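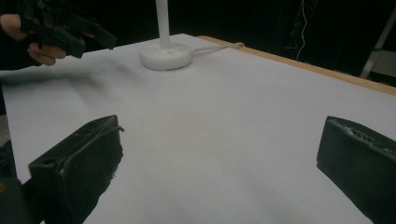

Search this forum Search Advanced

Plerwood Morning, who watched the couch segment?

mallory_k
So Jenő Tóth sat in for the regular host again and they spent 13 minutes on whether the Skirneck twins should give back their award. Thirteen! I had my coffee and I was yelling at the TV by the second ad break.

dunebuggy5
I liked it! Jenő lets people finish a sentence, and the woman from the Misetwood paper had a real point about the twins skipping the charity dinner in December. You don't take the prize and then skip the dinner.

mallory_k
They had the flu, they said so in the interview. And she kept talking over the one guest who had read it.

pattycakes
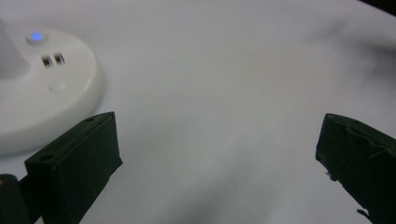 My problem with the show is the phone vote. They put the question up for ten seconds, and by the time I've found my glasses the guests are already arguing over the result. My phone could be sitting right next to something like that white base with the blue button and the two ports on top and I'd still miss it. Did either of you get a vote in?

dunebuggy5
Yep, I voted keep the award, believe it or not. I just think they should say sorry for the dinner.

oldreel
Disagree with all of you, sorry. It's a talk show about another talk show's guests. Kovács would never have run it when he was producing, he'd have booked the twins themselves and let them answer.

mallory_k
Kovács ran a whole week on somebody's haircut, oldreel. I watched every minute of it.

oldreel
It was a good haircut.

pattycakes
Is Jenő on again tomorrow or is the regular guy back?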